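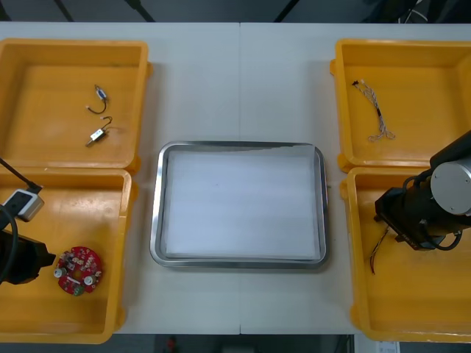

*Setup A. Tray clear, parts in the bins, both arms over the lower bins.*

# Windska kitting study: frequently asked questions

Last updated March 19, 2023. Questions are grouped by topic. Definitions follow the Zodon task sheet.

## Task and layout

**What is the task?**
Kitting. A complete kit is one round circuit board, one wire harness and the two small leaded parts, all inside the steel tray. Either arm may place any part.

**Does an episode always begin with the same layout?**
No. Parts are assigned to bins at random before each episode, and the direction of the task is also drawn at random. In the forward direction the tray is the goal. In the reverse direction the parts go from the tray back to the bins. Both directions train a single policy.

**Why is the tray lined?**
The bare steel reflected enough light to disturb the depth estimate near the rim. The liner is replaced when it creases enough to catch a finger.

**Is the seam in the tabletop a problem?**
It is masked in the calibration step. The policy receives unmasked images.

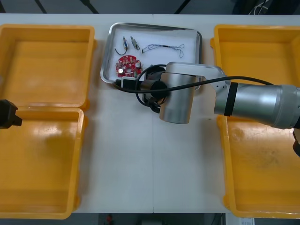

*Setup B. All part types in the tray, bins empty.*

## Method

**What does "deferred grasp" mean?**
The policy predicts a grasp pose and a confidence value at every control step. The gripper closes only when confidence stays above threshold for 8 consecutive steps. Until then the arm hovers and keeps updating the pose. The baseline is the same network with the hold removed.

**How are the arms coordinated?**
Through a shared reservation on the tray volume. One arm holds the reservation and the other waits outside. There is no joint trajectory optimization. An arm may work in a bin on its own side at any time.

**How is the harness handled?**
As a deformable part with no fixed grasp frame. The network scores points along the twisted section and ignores the loose loops. Grasps on the connector are allowed but are penalized in training, as they tended to rotate the plug under the fingers.

**How much data was used?**
The policy was trained on 139 demonstrations, all teleoperated by two operators. Nuchit weights were used to initialize the image encoder. No simulated data was used.

## Results

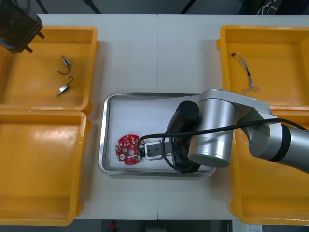

**Lerndale Manipulation Group · Contact: Benvinda Magalhães**

**Which part is hardest?**
The round board. It is flat and has components on the upper face, so the fingers have to take it by the edge. Most baseline failures were early closures in which a finger landed on top of the board. Deferred grasp reduced these but did not remove them.

**What does the method cost in time?**
Hovering adds up to 3 seconds per grasp. The small leaded parts rarely need the full hold. The harness often does.

**What counts as a failure?**
A part dropped outside the tray or bins, a protective stop, or a timeout. A part that lands in the correct container upside down is a success. We log orientation, but it is not scored.

**Are retries allowed?**
Yes, 2 per part. Results after retry are reported separately and should not be compared with first-attempt numbers from other work.

**Does the arm cable affect results?**
It can. On some reaches the cable loop crosses the tray and hides a part from the overhead view. We kept these episodes in the evaluation set. Wrist views are used by the policy in all conditions.

**Will the code be released?**
The controller and the reservation module will be. The demonstrations are under internal review. Send requests to the contact listed on this page and include the bin dimensions of your own setup.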